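Workroom Basics, handout 6 - Tables and Work Surfaces
Notes: Bereket Gidey, Vostthorpe evening course

Recap from last time: measure the room first, then the table. Door width too!! Two groups forgot.

Big tables are often two tops pushed together or joined. Things to check at the join:
- are both sides level, run your palm accross it
- any gap, crumbs and small screws go in there
- which legs carry the middle

Wood grain - wipe along it, not in circles. Damp cloth, then dry cloth. No soaking. Oil in July when the windows can stay open, thin coat, leave it overnight.

Cables: keep them off the floor where people walk. Slack is fine, loops at knee height are not. Fans on the floor go near a leg, never in the walkway. 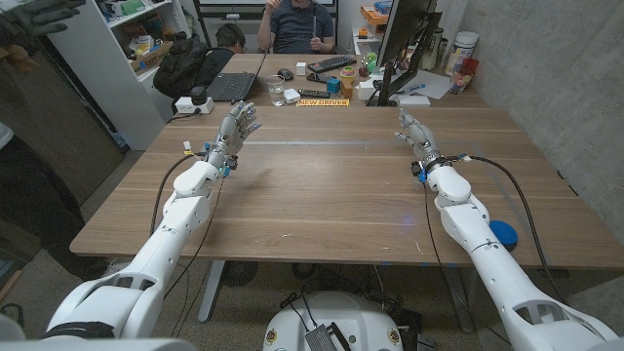
How much of a shared table should be kept clear?
The half you work on, all of it. Storage goes to the far end or on a second desk, and stuff that creeps back over gets moved at the end of the session.

Metal legs: check the bolts each term. Angled legs stick out more than you think so leave 30 cm behind the chair line. Felt pads on wood floors, rubber on concrete or terrazo.

For next time - bring your room sketch, with the table drawn in to scale. Reading is the Hájek chapter, page 74 on, skip the part on varnish. Room 1005 again.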